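I do my sweater changeover in one afternoon, on the bed, with the radio on, and I've finally got it down to something that doesn't wreck my back or my mood. A few of you asked for the whole thing in one place after my September post on moth patches, so I've pulled my notes together. It's long. Get a coffee.

## Strip the bed down first

Take off the comforter, the throw pillows, the blanket the dog likes, all of it, and work on a plain sheet. An old one is fine, and mine is very much an old one. You want a big flat surface at a decent height, and you want to be able to see lint, loose yarn ends and (sorry) the odd dead bug. Knits snag on everything, so take your rings off too. I lost a beautiful gray cuff to my own engagement ring and I'm still not over it.

Then bring everything over in one go. Drawers, closet shelf, the hooks by the back door, the back seat of the car. If you only do the drawers you'll find three more cardigans by Thanksgiving and they won't fit anywhere.

## Sort by what it needs, and forget about color

I used to sort by color because it looked so nice. It looked nice for a week! Now I make piles by what has to happen next:

- fold and put away
- wash
- mend
- air out
- give to somebody

The airing pile is usually the biggest. Wool really doesn't need washing as often as we think, and a night over the back of a chair near an open window does wonders for a sweater that only smells like the inside of a drawer. My friend Hilde Van Dijk hangs hers in the bathroom, but my bathroom has no window and I'd just be adding damp.

Go over each piece before you decide. Hold it up to the light and look for thin spots at the elbows, then check the underarm seams, then run your thumb around the cuffs and hem. Anything with a thin spot goes to mending now, while it's a ten-minute job. Once it's a hole it's an evening.

## Pick it up by the body

Please don't lift a heavy knit by the shoulders, and never by the neckline. All that weight pulls on the collar and you get the wavy look that no amount of steaming fixes. Scoop it up with a hand under the body, or gather a good fold from the middle and carry it that way, and let it flop down flat onto the sheet. Give it a pat to get the air out and pull the sleeves straight. 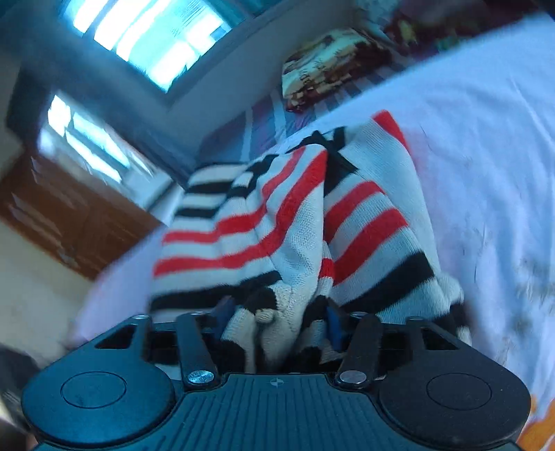
Stripes are the easy ones to fold, by the way. If you've got a striped sweater, start with it, and use the bands to tell you whether you're straight. Lay it face down, bring one side in to the middle, and see if the bands on the folded part line up with the bands underneath. If they don't, you've twisted it. Undo it and go again, it takes two seconds. Do a couple of striped ones and your hands learn the motion, and then the plain ones come out square as well.

## The fold I use

Face down, arms out. Fold the left side in toward the center so the edge runs straight from shoulder to hem, then bend the sleeve back down so it lies along the fold. Same on the right. You've got a long rectangle now. For thick ones I fold the bottom up to the collar once and stop there. For thin ones I go in thirds so they'll stand up in the drawer by themselves.

Things with fringe, tassels, pompoms or a tie at the neck need a little extra care. Tuck the dangly bit to the inside before you make the last fold, otherwise it catches on the drawer runner. I found a pompom at the back of my dresser that I'd been missing for two winters. Big buttons go inside too, and if they're metal I put a square of tissue between them and the knit.

Turtlenecks: fold the neck down flat to the back first. If you leave it sticking up it gets a crease across the front and you'll be wearing that crease all day.

## Washing the ones that need it

Cool water, a small squirt of wool wash, and leave it alone for a bit. Ten minutes in the sink is plenty for most things. Press the water through with your palms. No wringing, no rubbing the sleeves together, and keep the rinse water as close as you can to the same temperature as the wash.

Light sweaters with red or black in them make me nervous every time. Before the first wash I wet a white washcloth, press it on an inside seam where the dark yarn is, and count to thirty. If any color comes off on the cloth, I wash it on its own in cold water and I don't let it soak at all. In and out. Then roll it up in a towel right away, press hard, and unroll it — don't leave it sitting folded and wet, that's when red travels onto cream.

Dry flat on a dry towel and flip it once. I have a mesh rack from Dierckx that sits over the tub and I love it, though a clean towel on top of the dryer did the job for years.

## Pilling

I've tried the battery shavers, the pumice-looking blocks, a disposable razor (don't) and a comb. What I've settled on is the comb for fine knits and the Gultico shaver for chunky ones, with the sweater pulled flat over a hardback book so there's something firm behind it. Go slowly and in one direction. Stay well away from seams and from anywhere the yarn floats across the back, because a shaver will take a loop right off and then you're in the mending pile again.

Do the underarms and the sides, where your arms rub. The rest hardly ever needs it.

## Loose threads and snags

Never, ever cut a snag! Take a crochet hook or a blunt needle, go in from the wrong side, and pull the loop through to the back. Then stretch the fabric gently in both directions around the spot. Most of the time it vanishes. If there's a long tail left on the inside I weave it under a few stitches and leave it.

My neighbor Kwabena Akolgo gave me a latch hook that came out of an old rug kit and it's the best snag tool I own. It lives in the mending tin with my gray and cream yarn ends, a few darning needles and a stub of beeswax.

## Where it all goes

Heavy sweaters at the bottom, flat, no more than four to a stack. I had six in a stack last year and the bottom ones came out looking ironed. Lighter ones stand up in the drawer, fold side up, so I can see what I've got without digging.

I line my drawers with plain cotton (cut-up pillowcases, mostly) and put a cedar block in each corner. Sand the blocks lightly once a year, the smell comes right back. Keep the cedar from touching pale wool if you can help it. I had one leave a yellowish spot on a vest and I never got it out.

For the off-season stuff I use two zip bags from Orville, the fabric kind with a clear window. I gave up on vacuum bags for wool. They're great for comforters but my sweaters came out so flat and sad that I spent the first cold week of the year trying to revive them with the steamer. Whatever you use, only put clean things in it. Moths go for the bit of soup on the cuff.

I tuck a strip of paper in the top of each bag with what's inside and who it belongs to. In pencil, since I change my mind.

## A few odds and ends

If a collar has gone floppy, dampen it, pinch it back into shape with your fingers, and let it dry flat with a rolled washcloth inside. Works on cuffs as well.

A sweater that's a bit scratchy is often fine over a long-sleeved tee. Try it for a day before it goes in the giveaway pile. I got a whole extra winter out of my Grolamley pullover that way.

Kids' sweaters: check the size now, on the actual kid. I folded four lovely ones last fall and every single one was too short in the arms by the time we needed it.

Shake the sheet outside when you're done, then wash it on hot. There's always more fluff than you'd believe, and you don't want to sleep in it.

And the mending pile goes in a basket next to the couch, where I'll trip over it. When I put it away neatly in the closet last year, I found it again in April.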